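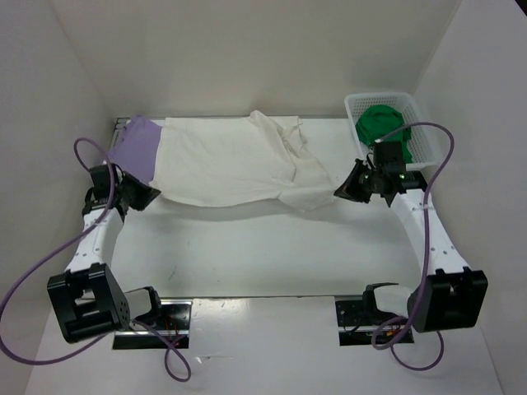
Was macht eine Wäscherei mit Robotern, wenn Menschen doch schneller falten?

Sie lässt die Maschinen das machen, was liegen bleibt, und bezahlt die Leute für den Rest. So jedenfalls der Plan bei Bimov, Mietwäsche und Lohnfaltung, Werk Tristside.

Lesezeit: 4 Minuten

Halb sechs, Frühschicht. Kaffee aus dem Automaten, Radio, irgendwo piept ein Trockner. 1.509 Teile sollen heute raus, Kittel, Tücher, Hemden, alles durcheinander. Früher standen an den Falttischen nur Leute. Seit Dezember stehen dazwischen 2 Zellen mit je einem Armpaar, weißer Tisch, drei helle Wände, Korb in der Ecke. Zwei schwarze Greifer, die von links und rechts an den Stoff gehen. Keiner hier sagt Zelle. Sie sagen Kabine.

Jin-sol Cho hat zwölf Jahre von Hand gefaltet. Jetzt betreut sie beide Kabinen und den Tisch daneben. «Am Anfang hab ich jeden Griff mitgemacht, in der Luft», sagt sie. «Abends taten mir die Hände weh vom Nichtstun.» Sie lacht, ist schon wieder weg, eine Meldung auf dem Bildschirm.

Das Problem ist der Stoff. Ein Karton bleibt ein Karton. Ein Kittel liegt jedes Mal anders da, die eine Hälfte glatt, die andere ein Knäuel, und die Maschine muss erst mal eine Ecke finden. Dunkles auf dunkel mag sie nicht, Weiß auf weißem Tisch auch nicht besonders. Farbige Partien helfen, sagt Cho. Ein lila Einsatz am Saum, und die Arme wissen eher, wo aufhören.

520 Teile schafft eine Kabine am Tag, wenn nichts klemmt. Eine geübte Kraft schafft mehr. Aber die Kabine läuft über Mittag durch und nachts, wenn man sie lässt. Bimov lässt sie. Die Nachtschicht an den Falttischen gibt es seit Januar nicht mehr.

Entlassen wurde niemand, das betont die Werksleitung. Verschoben wurden viele. Wer nachts gefaltet hat, steht jetzt tagsüber an der Sortierung oder sitzt in der Kontrolle. Weniger Rückenschmerzen, kein Nachtzuschlag. Bei manchen fehlt das Geld am Monatsende spürbar, darüber wird in der Pause geredet und zwar laut.

Elikem Arthur sitzt im Betriebsrat. Er hat die Vereinbarung mitverhandelt, mehr als 70 Seiten, und zieht sie beim Reden aus dem Spind. Ausgleich für die Zulage: ein Jahr. Schulung: in der Arbeitszeit. Kameradaten: nur für die Maschine, nicht für die Leistung der Leute. «Um den Punkt haben wir am längsten gestritten», sagt er. Was nach dem Jahr kommt? Schulterzucken. Wird neu verhandelt.

Die Steuerung kommt von Nurstead, die Wartung macht Rugemalira, zwei Techniker, einmal die Woche. Dazwischen muss Cho ran. Kabel nachführen, Greifer reinigen, Fussel aus den Gelenken. Fussel sind der eigentliche Feind. Sie kann inzwischen am Geräusch hören ob ein Motor zieht, wie er soll. Steht in keiner Stellenbeschreibung, bezahlt wird es trotzdem, eine Lohngruppe höher. Auch das steht bei Arthur im Ordner.

Neidisch sind einige. Andere wollen nicht tauschen, auf keinen Fall. «Ich falte lieber selber, da weiß ich abends was ich gemacht habe», ruft eine Kollegin vom Nachbartisch, ohne aufzusehn. Ihre Stapel sind kerzengerade.

Kurz vor zwei, Schichtwechsel. Cho schreibt ihre Übergabe auf einen Zettel, obwohl es dafür ein Tablett gibt, mit Eingabemaske und allem. Linker Greifer Kabine eins beobachten. Körbe nicht zu voll machen. Dann Jacke, Spind, Bus um 14:12.

38 Kommentare
112 mal geteilt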